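3. Building the Grippers and Recording at Home

3.1 Hardware

The Gorko gripper grew out of a simple wish: we wanted to record how people handle things in ordinary rooms, with tools we could make and fix ourselves. Everything in this section was built in a shared workshop with two desktop printers, a drill press, and a soldering bench that we had to book by the hour. We are fond of the result and hope others will copy it, so we describe the build in more detail than is usual.

Each gripper has a printed body, a trigger, a pair of parallel jaws, and a cube that carries the tracking markers. The trigger pulls a short steel link that closes both jaws together, and a spring opens them again. Our first version used a cord in place of the link. It felt lovely in the hand for a day or so and then began to stretch, and the jaw opening we recorded drifted away from the real one. The steel link is a little stiffer to squeeze but stays put, and we have not gone back.

The jaw pads went through many more rounds than we expected. Hard printed pads slipped on glossy cardboard. Soft foam held well but hid the edges of small objects and tore at the corners. The Ticona pad, our current one, is a thin cast rubber sheet over a ribbed printed core. It bends just enough to settle against a flat face, and it peels off with a fingernail when it needs to be replaced. Casting a batch takes one evening, and the molds can be printed on any machine that can hold a clean top surface.

The marker cube sits on a post behind the jaws. We print the patterns on matte paper and glue them to a white cube, which is cheap and, to our delight, works better than the glossy vinyl stickers we had ordered first. The vinyl threw back ceiling lights and the tracker would lose a face at exactly the wrong moment. Each face carries its own pattern, so any face that can be read gives a full pose. A wearer-mounted camera on a headband provides the view used for tracking.

3.2 Choice of Tasks

We picked tasks from rooms that usually get less attention than the kitchen. The Roresik set, as we call this part of the collection, covers dressing tables, desks, shelves, and small cabinets. In these places people put away light objects in tight spaces, often with one hand busy and the other one ready to help. That is a fine test for a pair of grippers, and a good deal of fun to record.
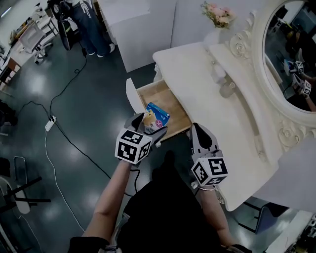

Figure 2. Drawer task at the vanity table, seen from the wearer's camera.

Drawers turned out to be our favorite test of the whole design. A drawer has walls, so the jaws must come in from above at a fair angle, and the body of the gripper has to stay clear of the front panel while the fingers work inside. Early bodies were too wide for this and knocked against the wood. The slimmer body lets the wearer hold a small packed box between the jaws right over the open drawer, as the left gripper does in Figure 2, while the right one waits at the front edge of the table with its jaws open. The same figure shows a problem we had not planned for at all. The oval mirror reflects both marker cubes, and a tracker that trusts every pattern it finds will happily report a second pair of hands on the far side of the glass. We now check the handedness of each pattern before using it, as a reflected pattern is flipped, and reject any pose that jumps farther between frames than an arm could move.

3.3 Recording

The collection used for this paper holds 2,545 clips, recorded from May onward and closed on 16th December. Wearers practiced with both grippers before their first take, mostly to get used to the trigger. We gave them a starting layout and a goal and left the order of the steps up to them. This gave us a wonderful spread of habits. Some wearers cleared a space before putting anything down, others worked straight through the clutter, and many changed hands in ways we would never have scripted.

We set aside 400 clips for testing before any model was trained, and chose them by room so that no test room also appears in training. Another 900 were labeled by hand for the moment of grasp and the moment of release. The labels come from a small viewer called Rilico, which plots the jaw opening under the video and lets the labeler step through one frame at a time. Rilico began as a debugging script for the trigger sensor and kept gaining buttons until it was too useful to throw away.

3.4 Notes for Builders

Print the body on its side so the layer lines run along the trigger slot. Check the cube for play before each session; a loose post shifts the pose of the jaws and is very hard to spot later in the data. Tie the cable down at the grip and again near the elbow, with a bit of slack between the two, so that a reach does not tug on the connector. Our worst losses came from that connector, and a printed clip fixed it. The clip file is included with the body parts, along with the pad molds and the marker sheets.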